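**Shared Workshop Handbook, Section 5: Preparing the Bench for Robot Arms**
Durrani Workshop, Sosasholm. Revised 02/10/2020.

These practices apply to all members who operate the arms on the white tables. They supplement the general bench rules and do not replace them.

- Wipe the tabletop with a damp cloth, then a dry one. Hair, wire ends and grit are to be picked up by hand first.
- Place only the item needed for the task on the table. Tools, cups and phones belong on the side shelf.
- Lay flat sheets well away from both grippers before power is applied.
- Check that colored bands on the finger pads are secure. Replace any band that has begun to lift.
- Keep loads under 500 grams unless the supervisor has signed for more. 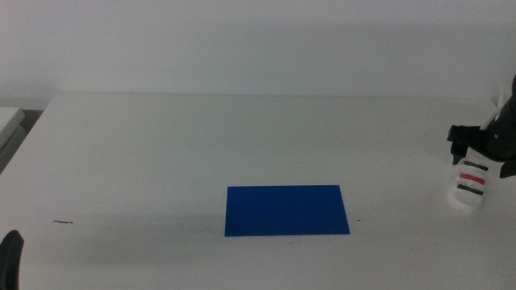

*Fig. 2. Blue sheet lying flat on the table, with the banded white finger to its right.*

Thin sheets require particular care. The finger should come down slowly beside the edge and must not be pressed into the table. Members who find that a sheet slides may use the thin cork mat kept in drawer 2, provided it is returned clean.

One person operates and keeps a hand near the stop button. Sleeves are to be rolled and long hair tied back. Children may watch from behind the line.

Scratches, smudges that do not wipe off and worn pads are entered in the bench log under form 233. Questions should be addressed to Asif Sethi, bench supervisor. The next review of this section is set for December.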